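Furneck Folk Nights – Frequently Asked Questions

Quick answers to the stuff we get emailed most. Updated when we get a minute. If it's not on here, ask at the door.

When is it on?

Every second Thursday, doors at 7, first song by 8. We don't run in August. The hall heating gets serviced then and half the regulars are away up north anyway.

Where?

Upstairs at the Censtead Hall, Furneck. Not the Furneck Hotel – people keep going to the hotel. Side entrance off the car park, up the stairs, follow the noise. There is a lift but it needs a key, so message ahead or send someone up to grab one of us.

How much?

Gold coin on open nights. Feature nights vary, price goes up on the noticeboard and in the newsletter. Kids under 12 free always.

How do I get a spot?

Put your name on the sheet when you arrive. Three songs or 15 minutes, whichever comes first. Yes that includes tuning. Yes that includes the story before the song. Sheet usually fills by quarter to eight so don't leave it late. We hold two spots for first timers and they get released at the break if no one's claimed them.

Can I book ahead?

Not for open nights. For feature sets email us a couple of recordings, phone quality is fine. Santeri Turunen does the bookings and he listens to all of it, but he has a day job and a baby, so give him a few weeks before you chase.

Do I have to play folk?

Loosely. We've had murder ballads, union songs, a bloke doing sea shanties on a ukulele, sad country, someone's translated Finnish protest songs. Own songs very welcome. Backing tracks no. Covers of stadium rock, one per night, and it's first in.

Are political songs OK?

Of course, half the tradition is political songs. Sing about the mine, the council, the war, your landlord. What we won't have is stuff aimed at people for who they are. Whoever is MC can pull a set and has done it once.

Who started it?

Elsa Lindqvist and a few others from the old Dritdale coffee house, when that closed down. Elsa had been singing at pickets and benefit nights for years and wanted a room where you didn't have to shout over a coffee machine. First night was in her lounge room. She still does the last song of the year and still picks it on the spot.

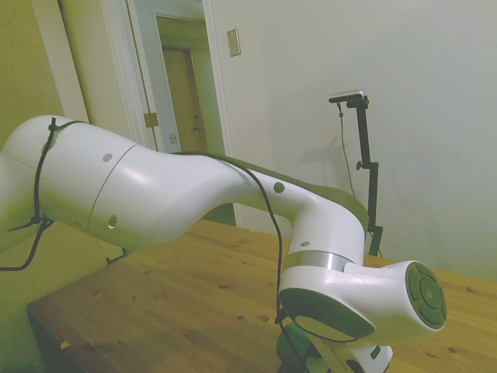
White robotic arm over a wooden table.

What gear is there?

Two vocal mics, two DI boxes, one small PA, a stool. House guitar is a beat up Ojala dreadnought with a pickup that mostly works. Bring your own leads if you can, ours walk. Upright piano is there and it's in tune-ish, the low A sticks. No drum kit, hand percussion is fine.

Can I play without a mic?

Yes please. Room holds 100 and it's a good room for a bare voice. Tell the MC before you go up so the PA gets turned down.

Do you record the nights?

Feature sets only and only if the performer says yes. Recordings go to the performer first. If you want your open set taped, stick your own phone on the stool. Please don't film other people without asking them.

What's the songbook?

The blue folders. Started as a pile of photocopies from Dritdale, now 682 songs with chords, sorted by first line because that's what people remember. Local songs are at the back. You can borrow a folder overnight but sign it out, we are down to a handful of full sets.

Can I put a song in it?

If it's yours, yes. One page, words and chords, your name on the bottom and when you wrote it. Hand it to Elsa. If it's someone else's we need to know where you learned it and who from. "Trad" is not an answer if the writer lives in Censtead and is standing next to you.

Is there a beginners thing?

Slow session, 6 till just before doors, same night, downstairs. Four or five tunes played very slowly, over and over. Any instrument. You don't need to read music. Roughly a dozen people most times. No charge but help carry the chairs up after.

Can I sell CDs or records?

Yep, trestle at the back. All the money is yours, we don't take a cut. Bring your own change. Vinyl goes better than CDs at the moment, don't ask us why.

Food and drink?

Tea, instant coffee, whatever cake turned up. BYO beer and wine is fine, glasses in the cupboard, wash what you use. No eating durring a set if it's in a crinkly packet.

Parking?

Car park is free after 6. Don't block the roller door. If it's full there is street parking along by the oval, five minute walk, not well lit so bring a torch in winter.

Can I come just to listen?

Most do. You won't get dragged up. There will be choruses though and you're expected to have a go.

Something got left behind?

Lost property is the box under the piano. Currently two capos, a scarf, a tin whistle in D and someones reading glasses. Anything still there at the end of the year goes to the op shop.

How do I get on the mailing list?

Clipboard by the door. Write neatly, we lose about one in three adresses to bad handwriting. One email before each night with the feature act and any changes – that's all you'll get.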